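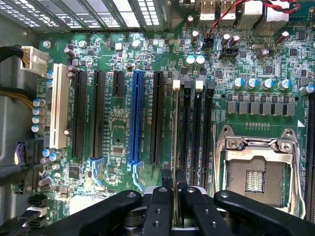
Seneviratne Robotics Society | Disassembly Group | Member blogs

Second semester, post four. The last one finished with the arms mounted and no agreed task order. We now have a task order, most of a grasp library and a much longer list of things that do not work.

For anyone who skipped the earlier posts: the project is partial teardown of desktop computers. The two arms should take out the parts that have resale value or need separate handling (memory, expansion cards, hard drives) and leave the rest of the chassis intact for whoever strips it after us. The side panel is removed by hand. We tried the panel early on and dropped it from the scope, as the latch mechanism differs on nearly every case and it was eating the whole semester.

Memory first

A DIMM is a reasonable first target. It is rigid, it stands proud of the board, and it has one extraction direction. The slot position can be found from the wrist camera with a plain edge detector, provided the camera is close enough that the slot fills a decent part of the view. The usual approach is to hover, find the long axis of the slot, align the fingers across it and descend.

The latches are the hard part. They have to be opened at both ends before the pull, and a latch that is only half open will hold the module by one corner while the other end lifts. Force at the wrist goes up, the controller sees it and stops, and you have a module sitting at an angle in its slot. The right response is to push it back down and start again. Our first version of the recovery behaviour pulled harder. That version has been deleted.

The present limit on the pull is 20 N, measured at the wrist with the tool weight subtracted. Santeri Kuusisto wanted it lower. We compromised by leaving the limit alone and adding a check on the rate of rise, which catches a stuck latch sooner than the absolute figure does. I would recommend this to anyone doing the same thing. The absolute limit still matters for the slow failures, e.g. when a finger is resting on the edge of the slot and the arm is pressing into the board without much of a jump in the signal.

So far the memory routine has been run 74 times on three chassis. I am not going to give a success percentage, as the early runs used a different finger geometry and pooling them would be misleading. What I can say is that the failures now cluster on one step, the second latch, and mostly on the end where the heatsink or a cable restricts the approach. Socket side latches are simple to reach on some boards and close to unreachable on others.

A note on motherboard layout for people writing detectors. Slots are a poor feature on their own. A PCI slot, a PCIe slot and a DIMM slot all look like long thin rectangles at low contrast, and colour does not help much across manufacturers. We had a detector that was happy to call an empty black PCIe slot a memory slot. Adding the latch tabs as a second feature removed most of the confusion. Adding slot spacing as a third removed nearly all of the rest, and it costs nothing to compute.

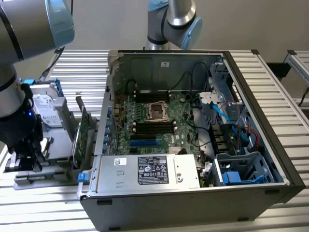 Case on its side, panel off, with the drive and its carrier on the left beside the gripper.

The workcell

The slatted table was chosen because we could clamp anything to it anywhere. It has been good for that. It has been less good for dropped screws, which go straight through the gaps. There is now a tray underneath.

Case placement is the thing I would redesign. The chassis lies on its side with the open face up, so both arms come in from above, and the walls of the case limit how far the wrist can tilt before the housing touches sheet metal. The planner handles this as long as the case model is correct. The case model is a box with one face missing, which is to say it is wrong wherever there is a drive cage or a bracket. We added keep-out volumes by hand for those. There is a small tool for drawing them, called Jundham for reasons lost to a group chat, and it takes about a quarter of an hour per chassis if you already know which parts stick up.

Reach was fine on paper. In practice, the corner furthest from both bases needs an elbow configuration that neither arm likes, and the solver flips between two solutions if the target moves by a few millimetres. Shifting the case by 600 mm along the table solved this for the far corner and introduced it at the near one. We ended up splitting the interior into two zones with one arm assigned to each, and a shared strip down the centre that only one arm may enter at a time. The lock on the strip is a single boolean. It is not elegant but it has not failed.

Drives are the easiest part of the job when they sit in tool-less carriers. You grip the carrier, release the tabs and lift. Where they are held in with screws we skip them and log the skip. Danica Ivanov wrote a screwdriver routine last year that I think could be revived, but the bit changer has gone to another group and I have not had an answer about getting it back.

Cables are out of scope and will remain so. Every group that reads these posts asks about them. A power connector with a latch, viewed from above, gives the camera very little to work with, and the cable attached to it moves when you touch anything near it. For now all the cabling that blocks a target is disconnected by a person before the run. Cabling that does not block a target stays in, partly to keep the problem realistic and partly because pulling it takes ages.

Logging

All runs are recorded through Vusora, our logger, which takes joint states, wrist force, both gripper positions and the camera streams on a common clock. The common clock was a late addition. Before it, the force trace and the video drifted apart over a long run, and I spent most of a Sunday lining them up by eye on contact events. Do the clock first.

We have 2178 labelled segments at this point. A segment is one attempted action with a start, an end and an outcome. The outcome labels are: complete, aborted by force, aborted by operator, dropped, and other. "Other" is larger than it ought to be. When I went back through it, a good share were cases where the grasp was achieved but the part was held at an angle that made placing it impossible. That is really a sixth outcome and I will be relabelling for a while.

Expansion cards

Cards are worse than memory in three respects. The retention mechanism varies more. The bracket end and the connector end come free at different times, so a straight lift tends to jam. And the centre of mass is rarely where you want to grip -- a bare card will rotate in the fingers as soon as it clears the slot if the contact area is small.

The current routine releases the retention clip first, then lifts the bracket end by a few millimetres, then levels and lifts the whole card. The levelling move is done on wrist torque with no vision at all. Vision was tried. By that stage the fingers cover most of what the camera would need to see, and the estimate jumped about enough to be useless.

Grip force is a separate argument. Too little and the card turns. Too much and you are squeezing surface-mount parts on a board somebody may want to resell. We use rubber-faced pads on one set of fingers and bare ones on another, and there is not yet enough data to say which is preferable. The pads wear. The bare fingers slip if there is dust on the card, and there is usually dust on the card.

Placing is done to a fixed pose over the set-down area, with a slow descent until contact. Where the card ends up after release is not controlled well. For the final demo we will need a proper rack with slots, and I have a drawing of one that fits two card lengths.

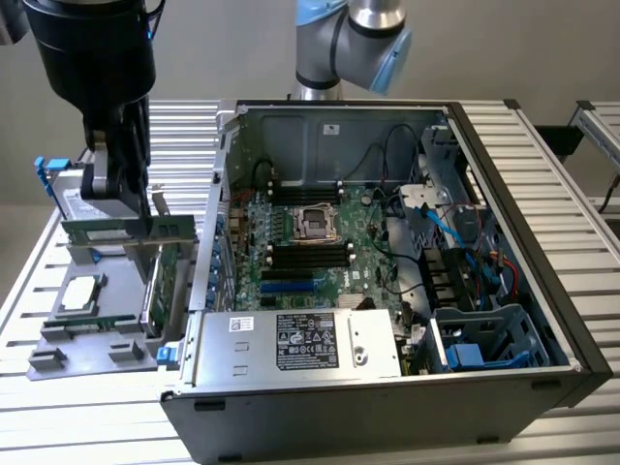

Danica Ivanov commented: You should log the gripper opening at the moment of lift as well as at grasp. On the Sternurow rig last year we found that most of the rotated cards had already crept before the lift started, and the force data never showed it. The difference between the two openings did. Also, the screwdriver code is on the shared drive under my name, but it assumes the old tool offset, so check that before you run it near anything you care about.

I have added the second reading. It was a two-line change, since the gripper position is already in the stream and only needed sampling at one more event. First look at the old segments suggests she is right for the bare fingers. For the padded ones I can't tell, as the compression of the pad is roughly the same size as the creep.

Remaining work before the September demo, in the order I intend to do it:

Relabel the "other" segments.
Second latch approach for restricted slots, probably with a narrower fingertip.
Build the card rack.
Sort out the solver flipping properly, so the zone split can go.
Find out who has the bit changer.

The keep-out files for all three chassis are in the repository, along with the drawing for the narrower fingertip. The fingertip drawing has a wrong hole spacing on the second sheet. Use the first.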